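Pitereck Rentals: Umudon Two-Arm Workstation, Fixed Base
Equipment for hire / Robots and automation / Item 209 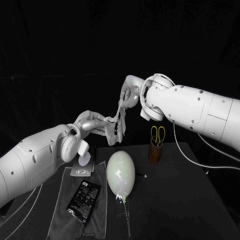
The Umudon holding a piece of crumpled paper between both hands, with a balloon, scissors and a towel on the table.

We rent floor scrubbers, pallet wrappers, label printers and, as of this winter, one robot with two arms. People call us about the robot more than everything else put together, and most of them ask the same thing: can it do the small jobs yet? Clear a bench, fold the shop towels, bag up the scrap. Our answer is mostly no. We would like you to read this page before you put down a deposit.

What you get

Two white arms with jointed, humanlike hands, a control cabinet, a tablet, a dark work table and a black backdrop curtain on a stand. The curtain is optional, but the vision software was set up with it in place and we have had more dropped items without it. One of our people, usually Ibsa Alemneh, comes out to install the unit and stays for the first half day. You supply the floor space, a regular grounded outlet and somebody with patience.

What it can do

It picks up things that keep their shape. Boxes, cups, blocks, bottles with the cap on. If the object is where the robot expects it and there's nothing leaning on it, you will get a decent result and you can leave it running while you stand nearby.

It can also hold one item in both hands, as it is doing with the paper. That takes more doing than it sounds. Paper gives, it twists, it changes shape every time a finger moves, and the robot has to keep up with all of that. We were impressed the first time we watched it. Then Thitima Sangkhawat from our front desk pointed out that she could have thrown the same piece of paper away before the arms got off the rest position.

What it can't do, whatever the brochure says

The Lornel brochure that came with the unit says "ready for everyday chores." We asked Lornel which chores. We are still waiting on a list.

Towels: it will drag one, bunch one up and sometimes fold one in half. A stack of folded towels ready for the shelf is a different job, and we have not had one out of this machine.

Scissors: lifting a pair out of a holder is a fair test to try. Cutting with them is not something we support, and the rental agreement says so. Please do not try it with your own program.

Balloons and other light, slippery things: expect to chase them.

Small packets: fine when flat and alone, poor when they overlap something else.

Wiping, sorting mixed trash, tying, opening sealed bags: no.

In our own shop we gave it a bench-clearing job in December. Ketsara Sitthichai ran it for 4 days, with 50 tries at the same messy table. She stopped writing down the clean runs because there were so few, and started writing down what ended up on the floor. Her notes are available if you want them. They are not sales material.

Who rents it anyway

Schools, mostly, and companies thinking about buying one. Renting for a week is a cheap way to find out that you need a conveyor and a bin. Sakda Rojanasak, who handles our commercial accounts, will tell you the same on the phone and has talked several callers into a label printer instead.

If your work is one part, one position, over and over, ask us about the Vik single-arm unit. It has a plain gripper and no fingers to speak of, and it's the one we would put in our own back room.

Rates and terms

$600 per day, four-day minimum. Delivery is quoted by distance. Damage waiver is available and we recommend it, as fingers are the part that breaks and a replacement hand has a long wait.

Keep cables off the working side of the table. Keep hair, sleeves and lanyards away from the arms when the cabinet light is on. The stop button goes within reach of whoever is running the unit, and that person should not be on a phone call. No one under 16 inside the taped line.

Questions we get

Will it replace a person on my packing bench?
No. Right now it adds one, because someone has to watch it.

Does it get better over the rental?
You get better at setting the table for it. The robot stays about the same unless you load new software, and we ask you to check with us first.

Can I see it run before I rent?
Yes, by appointment. Bring something from your own shop and we'll put it on the table. Ask for Ratree Sukprasert at the rental counter.

Page last updated 7 February 2022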